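Ticket 114: Acceptance rule for door-opening tasks in simulation
Status: Open (reopened)
Raised by: Rasha Semaan
Assigned to: Orla Ó Riain
Project: Plandness
Opened: August 19, 2024

Original report (Rasha)

The checklist says a door task passes when the hinge angle goes over the threshold. I don't think that is good enough and I'd like the rule changed before anyone quotes our pass rate again. Last night's batch was 50 runs on the microwave task. The script passed all of them. I watched the replays and I would not sign off half of what I saw. In several, the fingers sink into the door front and the solver throws the door open to get rid of the overlap. The hinge angle looks lovely. A real door would be cracked, or the hand would.

Steps to reproduce: load the kitchen set, standard arm, black multi-finger hand, default contact settings, seed 57. Step through slowly from first touch.

Reply (Orla)

Reproduced on seed 57. I agree it looks bad, but the rule was written in February so that every team could score the same way, and Dosden have built their reports on it. If we add conditions, old and new numbers can't be compared. Could we tighten the contact settings and leave the rule alone?

Reply (Rasha)

Tried it. Halved the time step and raised the contact stiffness. The sinking is smaller but still there, and the runs now take long enough that people will quietly switch it back. I have seen that happen with the grip-force limit, which is also "in the rules" and which two of our own configs ignore.

As for comparing with old numbers – I'm not sure what we would be comparing. If the old figure counts a door flung open by a physics fault, keeping it comparable doesn't make it worth having.

Reply (Orla)

Fair. What would you accept, then? Please write it as something a script can check. "Looks wrong to Rasha" won't get through review.

Reply (Rasha)

Draft wording:

1. Contact depth between any finger link and the door stays under the limit for the whole run. A run that breaks it is a fail, whatever the hinge does.
2. Peak door speed is logged and capped.
3. The appliance body must not shift on the table. At present nothing checks this at all.
4. A person reviews 2 replays from each batch, picked by the script and not by whoever trained the policy.

Item 4 is the one people will moan about. It is also the only one I fully trust. Ajayi's tool can do the picking, though I'd want to see its logs before believing it picks at random.

Reply (Orla)

Items 1 to 3 are in a branch. Item 4 needs a yes from Dosden. I've left the old score in the report as a second column, labelled "hinge only", so they can't say we hid it.

Reply (Rasha)

Fine, as long as the label stays put. I'll rerun the batch on your branch with the contact settings back at default. Please keep this ticket open until the depth limit has a number against it and a note of where the number came from.
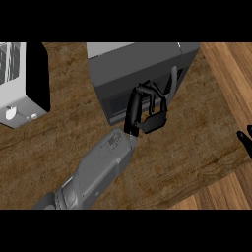

The same goes for the speed cap. I'm not closing anything on a value somebody typed in to make the tests go green.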